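Hister Live Archive - FAQ

Last touched in September. Short answers, sorry, busy month.

What is this site?
Setlists, tape notes and ticket scans for the band Hister. Every show we can find, 427 so far. Not official, never was.

Are you the band?
No. Please stop sending demo tapes. Management mail goes to management.

Why does the Ulton show have two setlists?
Two sets that night, early and late. Early one was short, 50 minutes, no encore. The late one has the long version of "Sangkhawat" with the organ intro. People mix them up all the time.

Is the Zeken tape real?
The first 60 minutes, yes. The rest is a different night glued on, listen to the crowd noise jump after the drum solo. Mererid Bevan compared it with her own cassette and the tuning is off by a good bit.

Can I buy copies from you?
No sales. Trades only, and only audience tapes. Nothing that came out on a record.

How do I send in a correction?
Use the form on the contact page. Town, venue, and how you know. "I was there" is fine, a ticket stub is better. One show per message or it gets lost.
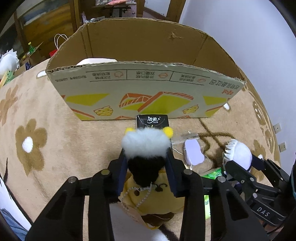
Do you have the tour program from the second tour?
Scans of all pages except the center spread. Ours is missing it. If you have it, 300 dpi or better please, and dont flatten it with an iron.

Who sings lead on the encore medley?
Nneka Isah on the first two songs, then everybody. On the winter dates she skips the second one and the bass player takes it. Badly, on some nights.

What do the letters after each show mean?
A is audience tape, S is soundboard, R is radio. A question mark means we have only heard of it. No letter, no tape known.

Is there a mailing list?
There is. Goes out when there's something to say. 70 people on the waiting list right now becuase the old software choked, they will be added by hand.

My page looks broken on my phone
Yes. Turn it sideways. New layout when there's time.

Can I use your ticket scans?
Sure, with a link back. The photos on the tour pages belong to whoever took them, ask them first.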